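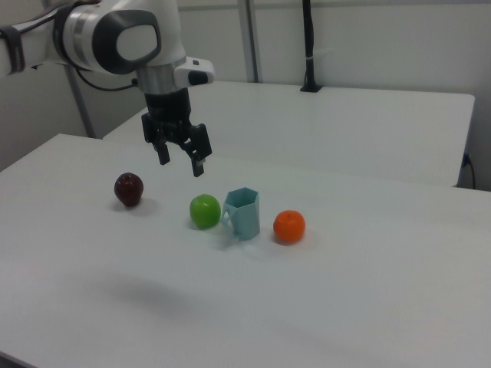 La manzana de cada día

En Brestport se comen manzanas todo el año y casi siempre las mismas. Una roja oscura, dulce, que se compra para los niños y para llevar al trabajo, y una verde, ácida, que acaba en el horno o en la ensalada. El resto del surtido cambia según el mes y según lo que llegue de los huertos de Sisent, a media mañana de camión por la carretera del valle.

Rigoberto Flores lleva 14 años vendiendo fruta en el mercado cubierto y reconoce que al principio tampoco él sabía mucho. Pedía las cajas por color. Si el cliente quería una manzana para compota, le daba la más barata. «La gente volvía a la semana siguiente y me decía que se le había quedado en nada, un caldo», recuerda. Ahora tiene las cajas separadas por uso, con un cartón escrito a mano delante de cada una: crudo, horno, compota, guardar. El cartón de guardar es el que más preguntas provoca.

Guardar manzanas era antes una tarea de octubre. Se ponían en el desván o en el sótano, en baldas, sin que se tocaran, y cada pocos días alguien subía a retirar las que tenían mancha. En los pisos de hoy no hay desván y el sótano, si existe, está caliente por las tuberías. Queda el frigorífico, que funciona bien pero que casi todo el mundo usa mal con la fruta.

Mireille Fleury, cocinera del comedor Skeria, las mete en el cajón de abajo, dentro de una bolsa con unos agujeros y lejos de las lechugas. La manzana madura desprende etileno, un gas que acelera la maduración de lo que tiene al lado. Con las zanahorias pasa algo parecido: se vuelven amargas. En su cocina las manzanas ocupan un cajón para ellas solas, y las que se van a comer en el día se sacan por la mañana para que no estén heladas. Una manzana recién salida del frío sabe a poco.

Color y sabor

La idea de que la roja es dulce y la verde es ácida sirve para salir del paso en la tienda. Falla a menudo. Hay manzanas de piel verde amarillenta que son puro azúcar, y rojas de color muy intenso con una acidez que sorprende al primer mordisco. El rojo depende en buena parte de la variedad y del sol que ha recibido el fruto, y en muchos huertos se seleccionaron durante décadas los árboles que daban la piel más oscura porque eso era lo que se vendía. El sabor iba detrás.

Mejor pista es el fondo, la parte de la piel que queda junto al rabo y que en las variedades bicolores no llega a ponerse roja. Si está de un verde muy vivo, la fruta se recogió pronto. Si tira a crema o a amarillo, está hecha. En las verdes de verdad el cambio se nota menos, apenas una pérdida de brillo y un tono algo más pálido.

El peso también dice algo. Entre dos manzanas del mismo tamaño conviene la que pesa más en la mano. Y el dedo: se aprieta con suavidad cerca del rabo, nunca en el costado, que es donde luego sale la marca marrón. Flores pide a sus clientes que no aprieten y les elige él la fruta. Algunos se molestan.

En el huerto

Halldóra Vestergaard y Sólveig Bech cultivan en Sisent una finca pequeña, Vídalín, con 69 manzanos viejos y una hilera de árboles jóvenes que todavía dan poco. La compraron con la casa. Los manzanos estaban sin podar y las dos pasaron el primer invierno con la sierra y un manual prestado, cortando de más en unos y de menos en otros. Algún árbol no ha vuelto a dar fruta en condiciones.

En mayo, cuando ya ha caído la flor, hacen el aclareo. Consiste en quitar manzanitas del tamaño de una avellana hasta dejar una o dos en cada ramillete. Es un trabajo lento y algo desagradable, con los brazos en alto toda la mañana, y a quien ayuda por primera vez le cuesta tirar tanta fruta al suelo. Si no se hace, el árbol se carga de piezas pequeñas y sosas y al año siguiente descansa. Vestergaard lo hace con los dedos. Bech prefiere unas tijeras de vendimia, cortas y de punta roma.

La cosecha empieza con las variedades tempranas, que no aguantan nada: a los pocos días están harinosas. Esas se venden en la misma finca, en un puesto sin toldo, o se hacen zumo. Las tardías se recogen duras, con el rabo, girando el fruto hacia arriba hasta que se suelta solo. Una manzana sin rabo se guarda peor. Las golpeadas van a otra caja, y de esa caja sale casi todo lo que compra el comedor de Fleury.

En la cocina

Para asar, Fleury quiere manzanas grandes y ácidas. Les quita el corazón sin llegar al fondo, les hace un corte poco profundo en la piel por todo el ecuador —así suben sin reventar— y las rellena con mantequilla, una cucharada de azúcar moreno y algo de canela. Un dedo de agua en la fuente. A 200 grados, las medianas tardan tres cuartos de hora, y las muy grandes algo más. Se sirven templadas, con el jugo de la fuente por encima.

Para tarta mezcla. Dos partes de una manzana ácida y firme, que mantiene el gajo entero, y una parte de otra dulce que se deshace y liga el relleno. En el comedor la hacen en placas para 12 raciones, y los bordes son lo primero que desaparece. La piel no la tira. La hierve con los corazones y un poco de agua, cuela el líquido y lo reduce con azúcar hasta que napa la cuchara. Con eso pinta la tarta al salir del horno.

La compota admite casi todo. Pouran Kermani, que da clases de cocina en el centro de barrio, la prepara sin azúcar, con manzana verde, un trozo de cáscara de limón y cardamomo machacado. La deja a medio aplastar, con trozos. En la casa de sus padres se servía con carne, y ella la sigue poniendo junto al cordero aunque a sus alumnos les extrañe. También ralla manzana ácida en frío sobre hielo picado, con agua de rosas y azúcar, cuando llega el calor. Hay que comerlo enseguida porque la pulpa se pone parda.

Contra ese color hay remedios conocidos. El limón funciona y deja sabor. Fleury usa agua con sal, media cucharadita por litro, y sumerge los gajos unos minutos; después los aclara. En crudo, para ensalada, corta la manzana lo último, cuando ya está aliñado lo demás.

Pelar o no pelar es una discusión sin salida en cualquier casa. La piel da textura y color, y en ella está buena parte de la fibra. También lleva cera en muchas de las que se venden fuera de temporada, una capa comestible que se va frotando con agua tibia y un paño. En Vídalín no enceran. Sus manzanas llegan al mercado mates, con alguna mancha de roña en la piel, y Flores las coloca en la parte baja del puesto, a la altura de los niños. Las arrugadas de final de invierno las vende por kilos para compota, a mitad de precio, y suelen acabarse antes del mediodía.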